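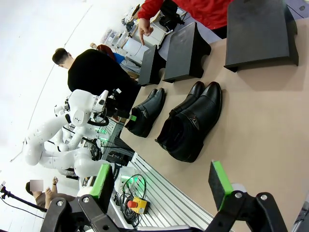
Collecte de démonstrations pour une tâche de mise en présentoir de chaussures

Rapport de projet, semestre de printemps
Mirta Cáceres et Tiina Hirvonen
Encadrement : atelier Räsänen
Version remise le 19 juin

1. Objet du projet

Le projet porte sur la constitution d'un jeu de démonstrations destiné à l'apprentissage par imitation. La tâche retenue est la suivante : des bottes sont posées sur une table, et le robot doit les saisir puis les placer sur des présentoirs inclinés, la pointe orientée vers l'avant. L'entraînement du modèle revient au groupe suivant. Notre travail s'arrête à la livraison des épisodes, de leurs annotations et d'un premier contrôle de qualité.

Le sujet a été proposé par Dresance, qui conçoit des agencements de magasins et voulait savoir combien de temps demande la collecte pour une tâche de ce genre. Les réglages de départ viennent du projet Pustside, mené l'an dernier dans le même atelier sur des boîtes en carton. Nous avons repris leur format de fichier et leur procédure de démarrage, mais presque rien de leur protocole de saisie, qui supposait des objets rigides.

2. Matériel et poste de travail

Les objets manipulés sont des bottes en cuir noir à fermeture éclair. Les présentoirs sont noirs également, avec un plateau en pente, et de tailles différentes. La table est beige, ce qui donne un contraste suffisant avec les bottes. Le contraste entre les bottes et les présentoirs est en revanche faible, et nous y revenons dans la partie 5.

Les doigts des pinces portent des garnitures vertes. Elles se repèrent facilement dans les vues prises au poignet, même lorsque la botte occupe une grande partie du champ. Un arrêt d'urgence, boîtier jaune à bouton rouge, est placé sur la structure en profilé d'aluminium, sous le niveau de la table. Une personne reste à portée de ce bouton pendant toute la durée d'une série.

Chaque épisode contient les images des caméras de poignet, les positions articulaires, l'ouverture des pinces et une consigne écrite en une phrase. Les horodatages sont pris sur une seule horloge. Au début du projet, ce n'était pas le cas, et les premières séries présentaient un décalage entre images et positions. Elles ont été refaites.

3. Protocole

Une série se déroule à deux au minimum. L'une des personnes commande le robot, l'autre prépare la table et désigne le présentoir à utiliser. La désignation se fait du doigt avant le début de l'enregistrement, puis la consigne est saisie au clavier. La main doit être retirée avant le départ de l'épisode. Cette règle a été ajoutée en cours de route, après la relecture de plusieurs enregistrements où un doigt restait visible au-dessus du présentoir cible : un modèle aurait pu s'en servir comme indice.

La position des bottes est tirée d'une liste de 17 dispositions. Certaines placent deux bottes côte à côte, les pointes dans le même sens, et une troisième à l'écart. D'autres les couchent sur le flanc. La liste a été établie à la main, puis mélangée pour que deux épisodes consécutifs ne partent pas de la même disposition.

La saisie se fait de préférence au niveau du talon. Par la tige, le cuir se plie et la botte pivote entre les doigts. Par la pointe, la prise tient, mais il faut ensuite retourner la botte au-dessus du présentoir, ce qui allonge l'épisode et gêne la vue du poignet. Nous avons tout de même gardé une part de saisies par la tige, à la demande de l'encadrement, pour les cas où le talon est inaccessible.

Un épisode est terminé lorsque la botte repose seule sur le plateau et que la pince est ouverte et reculée. S'il y a eu chute, l'enregistrement est conservé et marqué « échec ». Une reprise de prise au cours du mouvement est marquée « correction » et compte comme une réussite.

4. Volume obtenu

Le jeu livré compte 1 507 épisodes. Chaque disposition de la liste y figure au moins 80 fois, seuil fixé avec Dresance au début du semestre. La collecte a occupé 14 séances, sans compter celles des premières semaines, dont les données ont été écartées à cause du problème d'horloge.

Le rythme a été irrégulier. La préparation de la table prend souvent plus de temps que la démonstration elle-même, surtout quand les bottes sont couchées et roulent légèrement une fois posées. Nous avons fini par marquer les emplacements dans un gabarit projeté à l'écran, superposé à la vue de la caméra. L'essai précédent, avec du ruban adhésif sur la table, a été abandonné parce que le ruban apparaissait dans les images.

5. Difficultés rencontrées

Noir sur noir. Lorsque la botte arrive au-dessus du présentoir, la limite entre les deux devient difficile à lire dans l'image. À l'annotation, nous n'étions pas toujours d'accord sur l'instant du contact. Nous avons adopté l'ouverture de la pince comme repère, moins précis mais identique d'une annotatrice à l'autre.

Reflets. Le cuir poli renvoie la lumière des plafonniers. Le réglage automatique de l'exposition réagissait à ces reflets et la table changeait de teinte au cours d'un même épisode. L'exposition est maintenant fixe.

Arrière-plan. L'atelier est partagé et des personnes passent derrière la table. Les visages sont floutés avant la livraison. Nous n'avons pas cherché à masquer le reste du fond, qui varie assez pour être utile à l'entraînement.

Différences entre opératrices. Tiina ralentit nettement à l'approche du talon, Mirta ferme la pince plus tôt et corrige ensuite. L'identifiant de l'opératrice figure donc dans les métadonnées, et le groupe suivant pourra choisir de filtrer ou non.

6. Contrôle de qualité

Tous les épisodes ont été relus en vitesse accélérée par celle qui ne les avait pas enregistrés. La relecture porte sur la présence de toutes les vues, la concordance entre la consigne et le présentoir atteint, et l'absence de main dans le champ de travail. Les erreurs de consigne sont les plus fréquentes : la phrase de l'épisode précédent avait été laissée dans le champ de saisie. Le logiciel vide désormais ce champ après chaque enregistrement.

7. Suite

Les données sont déposées sur le serveur Vallosness avec le script de lecture et la liste des dispositions. Pour la prochaine collecte, nous proposons des présentoirs d'une couleur claire sur une partie des épisodes, et quelques paires de chaussures basses. Le placement de deux bottes sur un même plateau n'a pas été traité. Les essais faits en fin de semestre montrent que la seconde botte pousse la première, et il faudra sans doute prévoir une consigne et des dispositions propres à ce cas.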